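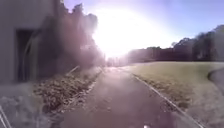 Patricio Henríquez sells sunglasses with a number engraved inside the left temple. Mine, on loan for the afternoon, was 536. I asked him what the number was for.

"It tells you which one you have," he said.

Yes, but out of how many? He looked at the tray. The first Gakesus run was 4000 frames, he said, and the second would be smaller. So it's a limited edition with a second run. "Limited each time," he said, and he didn't smile.

The brand is two years old and works out of a shared unit in Toledo. The hinges come from a supplier in Jarkport that he wouldn't name. The fronts are cut by machine and polished by hand, and on the website that becomes "handmade." I read the line out to him.

"A person touches every pair 14 times," he said. "I counted." He listed 13 of them for me, and one was putting the pair in its case.

He was better on lenses. He buys them in, says so freely, and thinks most small labels do the same and keep quiet about it. "I'm not an optician. I make the part that sits on your ears."

The Gendia, his new model, arrives in December and costs nearly twice as much as the first. It has a horn inlay. What does horn do for the wearer? "Nothing. People like to be asked about it."

I wore 536 for the rest of the day. They're comfortable and a little heavy at the nose. The warranty covers the hinges for a year and leaves out the inlay.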